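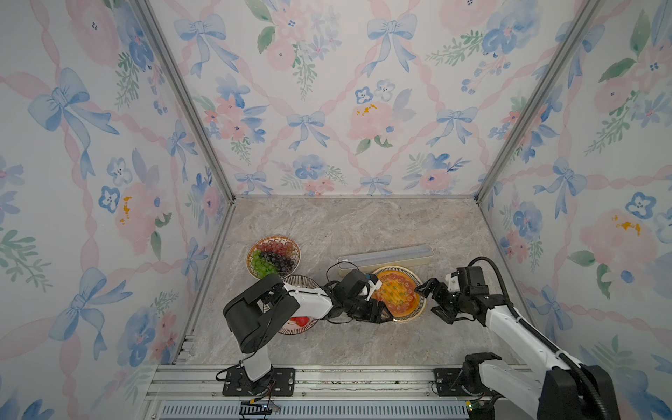
Why Do We Cover Food?

Food starts to change as soon as it is picked, cut or cooked. Grapes wrinkle. Bread gets hard. A slice of pizza left out all night has a dry, tough edge by morning. Putting a cover on food slows some of these changes down.

What is in the air?

Air looks empty, but it carries dust, water and tiny living things called microbes. Some microbes are molds. When a speck of mold lands on soft fruit, it can grow there and make a fuzzy patch. Air also takes water out of food, and that is why uncovered food dries up.

Lids and boxes

A box with a lid is a good cover for food that squashes easily. The sides are stiff, so you can set other things on top. If the lid lets light through, you can tell if the box is full or empty without opening it. You can use a box again and again, as long as you wash and dry it.

Plastic wrap

Plastic wrap is a very thin sheet that bends to fit almost any shape. It clings best to a smooth, dry rim. Pull it tight over strawberries and you can still see the seeds and the green leaves through it. The wrap is shiny, so light bounces off it in white streaks, and sometimes you have to tilt your head to see the fruit underneath.
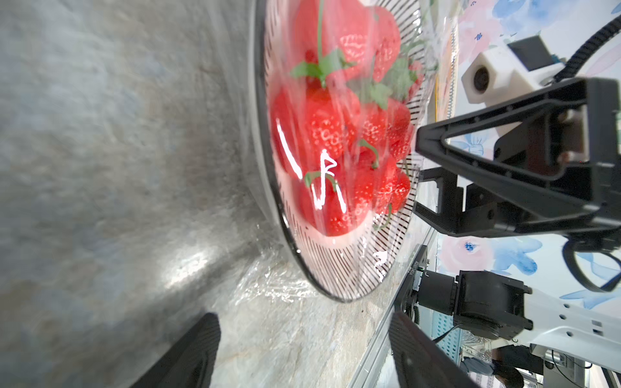 Which foods need a cover?

Grapes have a skin that holds their water in. They can sit in a bowl on the table for a few hours. Strawberries have very thin skin and bruise easily, so they go in the refrigerator and get eaten first. Wash them just before you eat them — wet berries grow mold faster.

Pizza belongs in the refrigerator too. Let a grown-up put it away within two hours after a meal.

Try it at home

Ask a grown-up for two grapes. Cut both in half. Put one grape on a plate with no cover and the other on a plate with wrap over it. Leave them until the next day, then look at the cut sides. Draw what you see. Do not eat the grapes when you are done.

Words to know

Microbe: a living thing too small to see without a microscope.
Mold: a kind of microbe that can grow into a fuzzy patch on food.

Written by Signe Holst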